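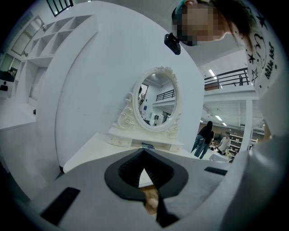 Mirta Bustos, asked over lunch what a mirror with drawers is for, replied that it is for having drawers near a mirror, and that we should write this down before we spent any grant money on it. We wrote it down. The remark has the advantage of being correct and the drawback of leaving out most of what people told us, so the rest of this section takes the longer route.

November 3, 2022
By Chenxi Tan

4.2 The tabletop vanity and its surroundings

Of all the furniture discussed in our interviews, the small vanity that stands on top of another piece of furniture drew the strongest feelings and the vaguest descriptions. Residents called it the mirror, the little dresser, the princess thing and, in one household, "your mother's." The furniture catalogs we consulted were no firmer. Jolleck lists such pieces under mirrors one season and under small storage the next, and in August it moved them to gifts, where they sat beside candles.

We use "tabletop vanity" for any unit that joins a mirror to a base with drawers and needs a surface beneath it. Figure 3 shows a thorough case, with an oval mirror, a carved frame full of curls, and a crest that resembles a small crown. Its base is low and its drawer fronts are small. Everything about the upper half asks to be looked at, and the lower half is left to do the work.

The first thing we noticed in our notes was how rarely the drawers were mentioned without prompting. People talked about the mirror. They talked about whether it was too much, which for most of them was a question about the frame, and about who in the home had wanted it. Only when we asked where they kept a particular item (hair clips, a spare key, the good tweezers) did the drawers come up, usually with a sigh. The drawers in such a unit are shallow, and the things put in them tend to be things that have no other claim on the household's space. One resident of the Song building opened hers for us and found a tape measure she had replaced twice.

A second pattern concerns the strip of table in front of the base. In principle this is where one rests one's hands. In practice it collects whatever was last in use, and the small dark object lying in front of the vanity in Figure 3 is of a kind with what we saw elsewhere: flat, close to the drawers, and not in them. We had expected the drawers to win this contest more often. The distance is some 5 inches. Residents explained that opening a drawer meant moving the thing in front of it, and that the thing in front of it was there for the time being. In several homes the time being had outlasted a lease.

White on white

We asked about color late in the study and wish we had asked sooner. A white vanity on a white tabletop, with white shelving a short way off, is a common arrangement in the Gandarau apartments, where the walls come white and the landlords prefer that they stay so. Residents gave two accounts of it. In the first, white makes a small room feel bigger. In the second, everything was white already and it seemed late to start an argument. We heard the second account more often from people who had lived in the same place for over a year.

What the arrangement does, whatever the motive, is let a very busy shape pass as a quiet one. The same curls in gold would dominate a room. In white they can be overlooked from the doorway and then discovered at close range, and Chenxi Tan's field notes record a visit of 70 minutes during which he took the crest for part of the wall. He asks us to add that the light was poor.

The partition and the cubbies

Furniture of this sort is seldom given a room, so it is given a corner, and if there is no corner one has to be found. A curved partition like the one behind the vanity in Figure 3 serves nicely. It tells a visitor that the table belongs to one activity and the space past it to another, and it does this without a door. Residents with no such partition made do with the back of a couch, a clothes rack, or a firm tone of voice.

The open cubbies to the left of the partition raise a question we could not settle. The upper ones are empty. Open shelving near a vanity would seem the natural home for bottles, brushes and boxes, and our Drulent households did use theirs that way, to the point where the shelves bowed. Yet empty cubbies within a few steps of a cluttered table also appeared in our notes again and again. When we pointed this out, residents were not at all embarrassed. The cubbies were for display, they said, and there was nothing yet worth displaying. The clutter was for use. Moving one into the other would have spoiled both. We had drafted a paragraph on underused storage capacity and took it out.

What the mirror takes in

A mirror placed for faces shows a good deal more than faces. The one in Figure 3 holds white walls, a bright ceiling and a black metal railing, and so does a fair part of its owner's daily view, if it is used from anywhere near that spot. Among the 15 people who agreed to tell us what they saw behind themselves in the morning, answers ran to laundry, a partner asleep, a bicycle, and "the part of the kitchen I don't clean." Several had turned the vanity slightly to lose some feature of the room. One had turned it so far that she now did her eyebrows standing in the hall.

We take this seriously as a design matter. Makers put their effort into the frame, and buyers judge the frame, but the people who live with the object spend their time looking at whatever happens to be opposite it. Bustos, shown a draft of this paragraph, observed that a window would have the same problem. We return to windows in Section 4.4.

Contact: Chenxi Tan, Gandarau Household Furnishings Study. Copyright 2022 the authors. Back to top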